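Jevo Cable Retention Straps for Robot Arms
Kenstead Automation Supplies, Cledham

Product group: cable and hose management
Pack sizes: 10, 50, 400
Order code: JV-212

The Jevo strap holds power, signal and air lines against the arm of an industrial robot. It is supplied in cream or black and may be opened and refastened by hand.

Guidance on fitting

Kenstead asks that customers adopt the following practice, which is drawn from our own workshop rules. It does not replace the robot maker's manual or the site risk assessment.

Isolate the robot and lock off the supply before any strap is fitted or removed.

Leave enough slack at each joint for its full travel. Cables should be able to bend freely across the joint housing without being drawn tight.

Fasten straps to the rigid part of the arm only. A strap must never bridge two moving segments.

Keep connectors near the gripper clear of the fingers and of the walls of any bin the arm reaches into.

After fitting, run the longest programmed movement at reduced speed and inspect the bundle from both sides.

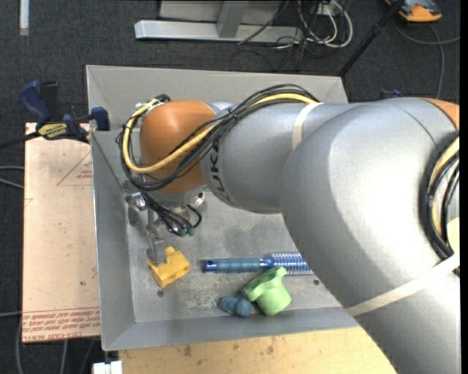 Straps should be inspected monthly and replaced where the edge has frayed or the fastening no longer grips. A record of each inspection should be kept with the maintenance log for the cell. Sites using the Rawashdeh inspection sheet should enter straps under line 91.

Printed copies of this guidance are available on request from Celeste Cisternas, Technical Standards, at the Cledham office. The next revision is due in October.

Stock at Cledham: 1,126 packs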